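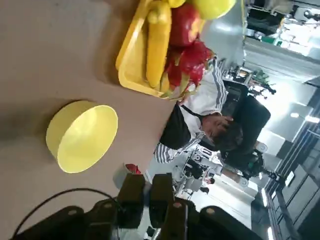 The Storkcombe Center's fruit and snack table will move to its summer arrangement at the beginning of July. The table has operated on the same pattern for 11 years, and the revisions set out in this item follow a review of how produce is stored, served and cleared. Produce will continue to be presented in shallow trays with raised sides, in the manner of the yellow tray with its red apple and dragon fruit, and the round yellow bowls will be put out empty for members to fill for themselves. Larger fruit such as dragon fruit should be left whole in the tray until a staff member is available to cut it in the kitchen. Knives are not to be brought to the table.

Birsen Gökçe, who manages food services at Storkcombe, has asked that trays be filled to a single layer only. During the spring, fruit stacked in deeper containers bruised quickly, and a good part of each delivery from Brellach went to compost before the second day. Under the single-layer arrangement the weekly order has been reduced from 100 pieces to 91, with no shortage reported at the afternoon service. Bananas will be kept at one end of the tray where possible, as they mark easily and hasten the ripening of apples placed against them.

Members are reminded that fruit is washed before it is set out and does not need to be rinsed again at the hand sink. Bowls should be returned to the kitchen counter after use. They should not be stacked inside the trays, a practice that has left several of the older trays scratched and difficult to clean.

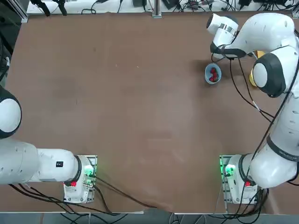
Tables are to be cleared and wiped down at the close of each service. Warm water and mild soap are sufficient for ordinary marks. Scouring pads must not be used on any table surface, including those with existing scuffs, and any damage should be entered in the book kept beside the pantry door. Kadir Dağdelen will inspect the surfaces at the end of July and will advise whether refinishing is required before the fall term – members who have noticed rough or lifting edges are asked to inform him before then.

The Tuvcombe site will adopt the same arrangements once its new trays have been delivered. Until that time, Tuvcombe members should continue to collect fruit from the kitchen hatch, which will remain open until 5 p.m.

Requests for particular fruits may be left with Ms. Gökçe in writing. Dietary and allergy notices already on file remain in effect and do not need to be submitted again.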